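The quiet trade of putting other people's networks in order

Mar 13, 2023

Zulema Vergara keeps an old office switch on her windowsill, where other people might have a cactus. It came out of a ceiling in Marby, where it had been running a dentist's phones, his card machine and, by some route she never fully traced, the tannoy of the gym next door.

"It still works," she says. "That's the insulting part."

Vergara looks after networks for firms too small to have anyone on the payroll who wants to. She and Fiachra Fahy set up Gilmartin in a room over a bakery, having met at a larger company where, as Fahy puts it, they spent most of the week in meetings about tickets. They now have 221 clients between them, most with a handful of desks and a cupboard that must not be opened quickly.

I ask what she finds in the cupboards.

"Paint. Christmas decorations. Once a very good coat. And somewhere at the back, the thing the whole business depends on, plugged into an adaptor with a kettle."

Her chief complaint is the guest wi-fi. Plenty of small shops still give customers the same password the till uses, she says, and then write it on a blackboard. Separating the two takes her 5 minutes on most of the kit she meets. Persuading the owner takes an afternoon.

"They say, who would want to get into my till? And I say, I don't know, but you've told everyone who bought a scone how to try."

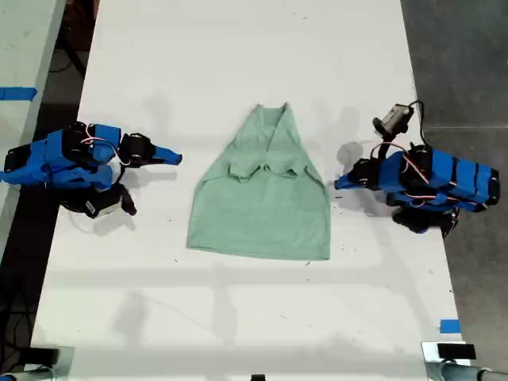
Fahy is the gentler of the pair and gets sent to the clients who cry. He has views on backups, which he delivers in the tone of a man who has delivered them before. A backup you have never restored from is, he says, "a feeling". He makes every new client pick a file, delete it and get it back while he watches. Two of them have refused on grounds of nerves.

"One chap at Trundberg chose a photo of his dog," Fahy says. "He had another copy on his phone. I let him have that one."

Neither will be drawn on which make of firewall they prefer, though Vergara does pull a face at one of my suggestions. What matters more, she says, is whether somebody looks at it after it goes in. She has met boxes with licences that lapsed years ago, blinking away in reception. The owners were fond of them.

Last August they took on Brullau, a lettings agency with three branches and a single login shared by the entire staff. The password was the founder's surname. It took six weeks to give everyone their own account, and one of the partners has yet to forgive them.

"He says he can't be expected to remember a password," says Vergara. "He knows the rent on every flat in town to the penny."

Are they looking to grow? Fahy would like a third person. Vergara would like a van. For now they share the phone, week on and week off, and it rings once while I am there. She listens for a while, says "and is it plugged in?", then waits with her eyes shut.

It was not plugged in. She thanked the caller and wrote it down for the invoice.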